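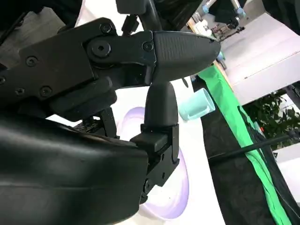
Surnen Hearing Outreach: Second Progress Report to the Merkholm Fund

Reporting period closed April 29, 2018

Purpose of this report

This report sets out the work carried out under the school hearing grant since our first report, the present position against the agreed targets, and the changes we ask the Fund to approve for the remainder of the grant. The financial statement has been sent under separate cover.

Background

The grant supports hearing checks for children in the first years of primary school across the Surnen district, with follow-up at the Trimetti clinic where a check raises a concern. Before the program began, families outside the main town had to travel to the regional hospital for a hearing test. Many did not make the trip, and teachers told us that children with ongoing ear trouble were often thought to be inattentive.

Progress against targets

The enrolment lists supplied by the schools name 537 children in the eligible age group. Of these, 427 have now been checked, compared with 267 at the time of the first report. The children still to be checked are mainly at Harahap and at the smaller schools along the river road, where visits were postponed during the flooding.

Checks are done in a quiet room at the school, normally before the lunch break. Each child has a look-in-the-ear examination and a tone test. Results go home in a sealed envelope on the same day, and a copy goes to the clinic if the family has agreed to this on the consent form. We have changed the wording of the result letter. The earlier version used the term "refer", which several parents took to mean that their child had failed something. The new letter says plainly what was found, what should happen next and whom to ring.

Follow-up at Trimetti

The clinic has set aside one morning a fortnight for children sent on by the program. Attendance at these mornings was poor at the start of the period and has improved. The clinic staff put this down to two changes: appointment times are now arranged by telephone instead of by post, and brothers and sisters from the same household are seen together. We agree with that view, although we have not tested it.

Waiting times for a specialist remain outside our control. Families who need an ear surgeon are still waiting longer than the program plan allowed for, and we do not expect this to ease before the end of the grant. In the meantime the clinic reviews these children regularly and writes to the school about seating and classroom noise.

Work with teachers

A short session on hearing in the classroom was offered to every participating school. It covers background noise, facing the class when speaking, and the signs of fluctuating hearing loss. Schools have asked for something they can hand to relief teachers, and a one-page sheet is being drafted. The Harahap school has also moved its youngest class away from the pump shed – a change made from its own budget.

Difficulties

Flooding closed the river road for part of the period, and school visits had to be rebooked around exams and sports days. Some were rebooked twice.

Consent forms continue to take more staff time than we planned for. Forms sent home with children come back slowly, and those sent at enrolment come back almost at once. We would like all schools to include the form in the enrolment pack from next year.

One of our 2 portable audiometers was away for calibration longer than expected. Checks went ahead with the remaining unit, at a slower pace. No results were affected.

Changes requested

We ask the Fund to approve the following:

An extension of the school visit schedule to the end of September, at no added cost, so that the postponed schools can be completed.

The transfer of unspent travel money to telephone follow-up by the clinic.

Permission to share the result letter and the teacher sheet with neighbouring districts that have asked for them.

Next period

Visits to Harahap and the river road schools will come first. Children who were absent on the day of their school's visit will be offered a check at the Trimetti clinic. A further report, including attendance at follow-up appointments by school, will be provided once the remaining visits are complete.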